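Pliltham Shared Workshop – Build Your Own Hand-Held Gripper
Handout for session 3, notes by Villads Hafstein

Last time we finished the frames and argued happily over table height. Now we get to the best part of the whole course, the fingers! If you missed it, the drawings are in the Holst folder, and you want the second set (the first has the short jaw pad, which I no longer like).

Recap: why two grippers

One gripper can pinch a lid or a thin rim. Two can steady a wide thing from both sides, and that opens up half of what's in a kitchen. You hold one in each hand and work them the way you'd use tongs, so you feel straight away when the geometry is wrong. I love this about hand-held builds – your wrist finds the mistake before your ruler does.
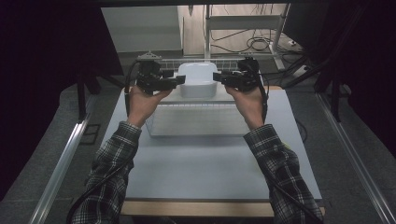
Fig. 1. Two-handed approach to a white container on a wire-mesh basket.

Try this yourselves before you change anything on your build. Come in level, fingers pointing at each other, and stop just short of touching. Hold it there for a slow count of four. If one hand wants to drift, look at your cable first. A cable that pulls on the back of the gripper will steer you more than you'd believe, so let it follow your arm with a bit of slack.

Fitting the bushings

Please don't skip these. A bare printed hole is fine on the first evening and sloppy by the third, and then the pads no longer meet square. Brass bushings in the pivots cure it. Press them in slowly, with the part flat on the bench, and stop when the ring sits down in its recess. If it goes in crooked, back it out and start again. The Flollby prints came out a touch tight, so clean the recess with a blade first.

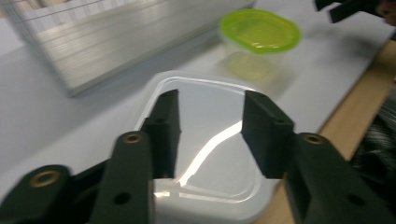

Once the pivots move freely, practice on clear plastic. It's a wonderful teacher! The rim is hard to see against a white table, reflections run all over it, and thin walls flex if you squeeze too hard. Open wide, line up both pads with the sides, and only then close. Go gently and watch the rim.

Things to try at home
– Pick up a lidded tub by the body, then by the lid.
– Repeat with your other hand.
– Swap grippers with someone from the Esthorpe table and write down what feels different.

Bring your notes and any cracked parts next time. Cracked parts are very welcome, I want to see where they gave up.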